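How to Plan Your Family Photo List (So Dinner Isn't Cold)

Print | E-mail this article
3 min read

If I had to pick the one part of a wedding day that makes couples groan, it's the family photos. I get it! You just got married, there's a drink with your name on it, and I'm the person asking your uncle to come back from the parking lot. But these are the pictures that end up on your grandmother's wall, so let's get them done well and get them done fast.

Start with a list, and start it at least a month out. Write down every grouping using first names. "Bride's family" means nothing to me when I'm standing on a lawn with a crowd of people I met an hour ago, but "Anna, Tom, Grandma Ruth" I can shout. I ask my couples to keep it to 14 groupings. Each one takes two or three minutes once you count the hugging and the hunt for missing cousins, and that adds up quicker than you'd think.

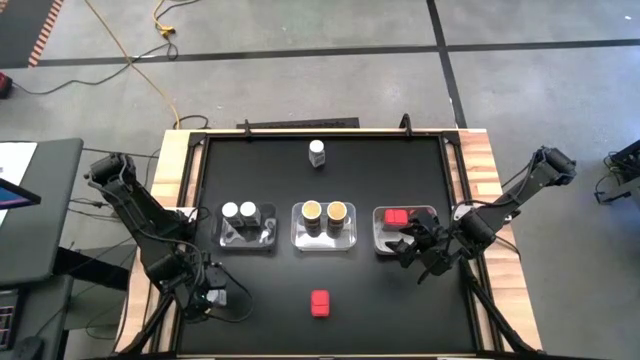

Next, put the list in order. I like to begin with the biggest group and peel people away from it, so the aunts and uncles can go find the snacks while we finish with parents and siblings. If you have great-grandparents or very small kids, move them right to the top, whatever the rest of the order looks like. A toddler has one good smile in them before dinner and I want it.

Then pick a helper. This should be somebody loud who knows both sides (not the maid of honor, she's got enough to do). At a September wedding I shot out at Norðdahl, the groom's friend Ívar Hjaltadóttir stood on a bench with the list and called out the next group while I was still shooting the current one. We had more than 100 guests there and were done before the soup came out. I still think about that bench!

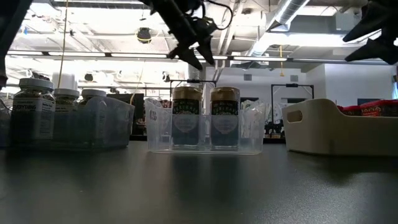
Tell people ahead of time, too. Everyone on the list should know where to go after the ceremony, and a quick text the night before does the job. If parents are divorced or two relatives aren't speaking, please tell me early. I won't ask for the story, I just need to know who shouldn't be side by side.

For the spot itself, go for open shade close to where the guests already are. The cliff with the amazing view is for the two of you later on. My friend Grímur Hallgrímsson, who second-shoots with me, always checks the spot at the same hour the day before, and he's talked me out of a few bad ones that way.

Last thing: leave 6 minutes empty at the end. Someone will want a picture with their college roommates, and you'll be glad you can say yes. Send me the final list a week before the wedding and I'll bring a printed copy for me and one for your helper.

Posted 2020-05-12
6 comments | 14 shares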